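Good Practice for Simulated Grasping Trials: Cutlery and Other Thin Objects
Vetwood Procedure 14, revised October 18, 2023

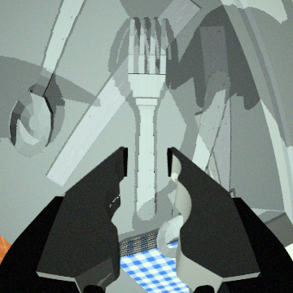 This procedure applies to all simulated trials in which a two-finger gripper is to pick one item of cutlery from among others. Operators must complete the steps in order.

Step 1. Name the target. Enter a single item in the trial record before the fingers move. Where several items of the same type are present, state which one is meant.

Step 2. Align the fingers. Place one fingertip on each side of the handle and leave a gap on both sides. Neither tip may touch the target before the close command is given.

Step 3. Check for neighboring items. Handles that cross or overlap near the target are permitted. If a finger would pass through one of them, back away and approach again from a different angle.

Step 4. Judge position by geometry. Shadows with jagged edges can make a handle look wider than it is. Lighting settings may not be changed during a trial.

Step 5. Close and lift. Close at the lowest force setting, wait 2 seconds, and then lift straight up. A second attempt is recorded as a new trial.

Step 6. File the record. Save failed trials together with successful ones. Records with a missing target name will be returned to the operator.

Exceptions must be approved in writing by Sheldon Kennedy before the trial begins. Quote form 3171 in all requests. Trials recorded before April follow the earlier procedure and need not be repeated.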